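Subject: Re: [club-members] Filska kit deal and "athlete partners" 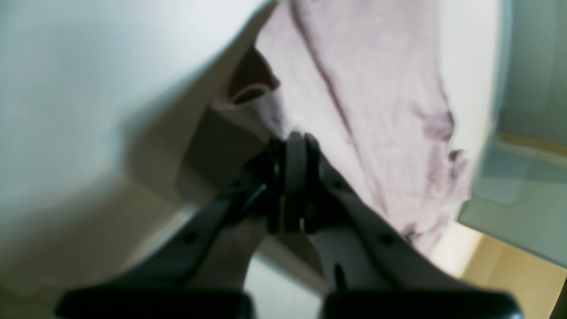

*Pale pink fabric on a white surface*

Ibrahim,

Thanks for sending this round before the meeting. I've read it twice and I still can't tell what Filska think they are buying, or what our runners get for it. Comments under your paragraphs.

> On behalf of Filska I've been offered a two-season arrangement. They would name four of our under-18s as "athlete partners". Each gets a kit bundle and 10 per cent of any sales made through a personal code.

Ten per cent of what? Full price, sale price, price after returns? When the netball side had a similar thing with Karatano, the codes only worked on full-price stock, and the stock was never at full price. Lacey Catterall still has the emails if anyone wants to read them. Her daughter posted every week for a whole winter and got a rucksack.

I'd also like to know who picks the four. If it's Filska, they will go by follower numbers, and we'll have a 14-year-old who has run two relays being introduced as the face of the club while Bożena's group, who train in all weathers, get nothing.

> The athletes would post twice a month and turn up to one event a season. Filska say this is very light touch compared with other brands.

Which event, and where? "One event" could be an hour in a shop in town or it could be a day in a field 38 miles away in the middle of the cross-country season. Barbara Zawadzka asked this at the last coaches' evening and was told it would be "agreed together". I'd want it in writing, with the right to say no if there's a race that weekend.

And twice a month for two seasons is a lot of posts for somebody doing exams. What happens if they miss one? The draft says the bundle "may be recalled". I have never heard of anyone asking for used running socks back, but it's in there.

> Parents would sign for under-18s. The club itself doesn't have to sign anything.

Then why is our badge in clause six? As I read it, Filska can use the badge and "associated images" for as long as they like after the deal ends. Either the club is a party to this and gets a say, or the badge comes out.

I haven't seen anything about what it does to a runner's chances with another sponsor later on, either. There is a line about "competing footwear interests" that could mean almost anything. Could somebody who reads contracts for a living look at that bit?

I'm not against the children earning some money. If Filska come back with a proper rate, a named event and the badge taken out, I'll read it again. As it stands I'd vote no, and I'd rather we didn't mention it to the juniors until September, when we know what is really on offer.

Clive

--
Clive Garside
Middle distance, juniors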